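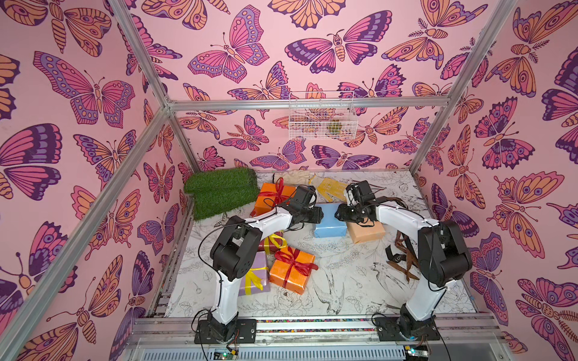
Trellano two-arm cell: fault FAQ

Why did both arms stop in October?
The left wrist motor dropped off the bus, error 1541, and the right arm froze with it. Good! We want them to stop as a pair.

What caused it?
A cable chafed at the elbow. It had done about 3000 cycles, and Gordon Wong found the bare spot in minutes (lovely bit of detective work).

Can I reach in to free a gift box?
Only with power off at the Roltum switch. A frozen arm can sag!

Is it fixed?
Yes, new cables went on both arms, and we now check them every 7 days.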